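Shawky: a hand-held gripper and the recordings that came out of it

README, last touched May 25, 2023

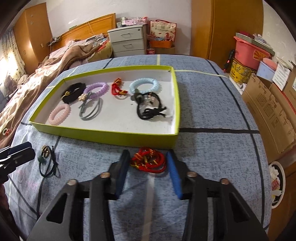

Right, so this is the second go at writing this file. The first one was mostly me moaning about screws, and I've moved all of that to the build notes where it belongs.

Shawky is a two-fingered gripper you hold in your hand and use like a big pair of tweezers, with a camera looking down past the fingers. I built it on and off between the bench at Holwood (our shared workshop, lovely people, dreadful heating) and my own bedroom. The recordings in this folder are me picking up small things and putting them away with it, over and over, so that a little arm I'm putting together can learn from them later. The arm is called Brullatik and it isn't in here. It's got its own folder and its own problems.

What's in the folder

There are 306 clips, all from the one task, which I call "tidy the lid". A few bits and bobs start on the bed sheet and go one at a time into a shallow box lid. The bits and bobs are hair ties for the most part: spiral coil ones, plain elastics, elastics with a charm or a bow on, plus some red braided cord with gold in it. I picked them for being awkward. Anyone can pick up a wooden block! A coil squashes and springs about, a flat elastic hardly sticks up off the sheet at all, and the cord bunches up so there's no obvious place to grab it.

Each clip has its own folder with the video, a file of finger openings and a short text note. The notes are typed by me straight after recording, so expect spelling mistakes. If I dropped something I've written "drop" and left the clip in. Please don't email to say you've found drops, I know, they're meant to be there.

The gripper itself

The fingers are flat black plates with triangles cut out of them to save weight, held on with round metal fasteners. Inside each finger there's a soft blue pad. The two pads don't match - one's a good bit darker than the other - and I've grown rather fond of that, as it makes it dead easy to tell left from right when you're scrubbing through video. Dark blue is left, bright blue is right, looking from the camera. If you flip the clips to get more training data, remember that the colours flip as well. I forgot and lost an evening to it.

The pads are version 3. Version 1 was too hard and version 2 peeled off in the middle of a session. The drawings for all of them are in the Flondgate folder (Flondgate being what the whole project was called before I split it up, sorry, I never renamed it).

How I recorded

I set everything up on the bed, on a sheet with grid lines on it, which are handy for judging by eye how far the fingers have moved. They're bedding though, so they wrinkle, and you mustn't use them for measuring. The lid is white inside with bright yellow-green walls, and the edges show up nicely against the sheet.

I did the clips in batches of 40 at most, then stopped for tea. My wrist gets tired after that and I start snatching at things. Daylight from the window where I could get it, so the brightness wanders a fair bit between batches.

Things to watch out for

The background is just a lived-in bedroom, with furniture, boxes and bags all over the place. Crop it if your model gets distracted. Mine did.

Finger openings drift a touch over a long batch. There's a script called rezero in the tools folder that sorts most of it out.

It's one person, one room and one kind of object, so don't expect it to cope with your kitchen drawer.

Using it

Do what you like with it, just keep this file with the clips. If you build a gripper from the drawings, print the fingers lying flat, and tighten the fasteners again after the first hour or so.

Still to do: clips with two lids, better notes for the early batches, and a proper handle.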